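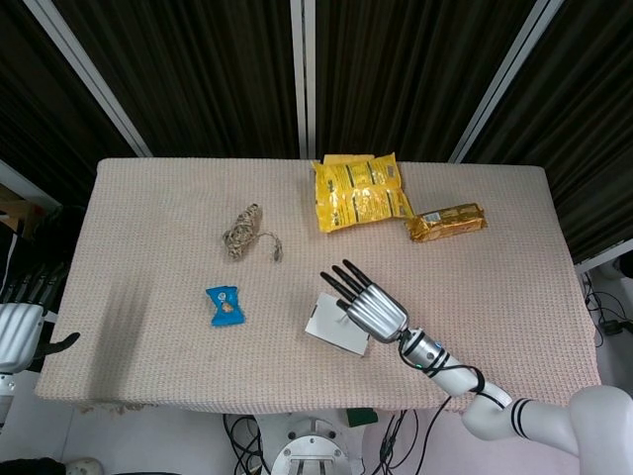 Clumside Community Football Programme
Progress report to the Drunora Fund, period ending August

1. Summary
The programme has completed its second period of work under the current grant. Weekly coaching is running at both sites, and 315 young players are now registered, against a target of 300 set in the original application. Spending is within budget under all headings except pitch hire.

2. Coaching
Sessions at the Clumside ground have continued without a break. Those at Hebden were moved indoors for 2 weeks while the drainage at the north end was repaired, and attendance fell during that time. It has since recovered to around 40 players a session.

The under-14 girls' squad entered the Flelimon League for the first time. The squad finished sixth in its division, with a marked improvement in defence over the closing matches. The coaching staff consider that fitness late in games remains a weakness, and pre-season training has been altered to deal with it.

3. Coach training
The grant provided 20 places on the introductory coaching course. All were filled, and three coaches have asked to go on to the next level. The Fund's approval is sought to meet their fees from the unspent travel allowance.

4. Matters of concern
Pitch hire at Hebden rose in price part way through the period. The overspend is small at present - it will grow if winter bookings are made at the new rate. Talks with the ground's owners are under way.

5. Next period
Trials for the under-16 squads will be held in September. A revised budget for pitch hire will be sent to the Fund before winter bookings are confirmed.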